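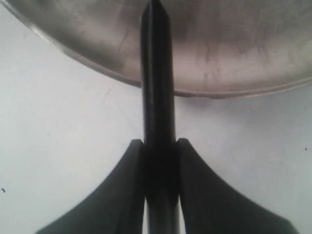
Le fer à souder que j'utilise depuis l'hiver dernier est régulé, et la question du choix de la panne revient à chaque chantier. Pour la plupart des cosses et des fils de section moyenne, je reste sur une panne biseautée. Une pointe taillée en biseau, comme l'extrémité de la tige noire en tête de billet, présente une face inclinée qui peut porter à plat sur la pièce, alors qu'un cône fin ne touche qu'en un point. La surface de contact détermine le transfert thermique bien plus que la puissance affichée. J'ai longtemps fait l'erreur inverse : panne conique, consigne trop haute, flux brûlé avant que l'étain ne mouille.

Le chantier en cours est la remise en état d'un récepteur à lampes Damham, modèle de table, acheté sans son dos. Le transformateur est sain. Les condensateurs de filtrage ne l'étaient pas, et deux résistances de la ligne haute tension avaient fortement dérivé. Tout le câblage est en point à point sur barrettes relais, avec des masses reprises directement sur le châssis.

Ces masses sont la difficulté principale. La tôle absorbe la chaleur et la soudure fige avant d'avoir coulé. À 300 °C de consigne, rien ne se passe, ou bien on obtient une soudure grise et granuleuse qu'il faudra reprendre. Je monte la consigne, j'étame d'abord la panne généreusement, j'applique le biseau à plat et j'attends. L'étain vient ensuite, côté pièce et jamais sur la panne. Pour les composants, je redescends et je ne reste pas plus de quatre secondes sur une patte. 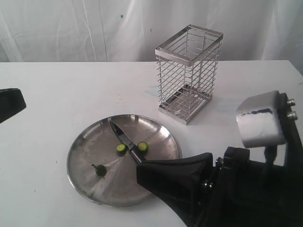

Côté alliage, j'ai abandonné le sans-plomb pour ce type de matériel. Les soudures d'origine sont au plomb et le mélange des deux donne des joints d'aspect incertain, difficiles à contrôler à l'œil. Je termine une bobine de 500 g de Wukbridge, âme résine, diamètre moyen. Le résidu se nettoie à l'alcool isopropylique. La tresse à dessouder est de marque Vusley ; elle est correcte à condition d'ajouter un peu de flux, faute de quoi elle colle.

Après remplacement du filtrage, j'ai remonté la tension progressivement à l'autotransformateur, lampes en place. La haute tension se stabilise à 192 V après la self, un peu sous la valeur du schéma. Je l'attribue à la valve, que je n'ai pas encore pu comparer à une neuve. Pas de ronflement audible au haut-parleur, potentiomètre au minimum. En gammes moyennes la réception est faible, ce qui oriente vers l'alignement des transformateurs FI, ou vers un condensateur de CAG en fuite que j'aurais dû changer d'office.

Reste à faire : le condensateur de liaison vers la grille de la lampe finale, le cordon secteur, le fusible (absent à l'origine) et le voyant de cadran. L'alignement attendra que je récupère mon générateur.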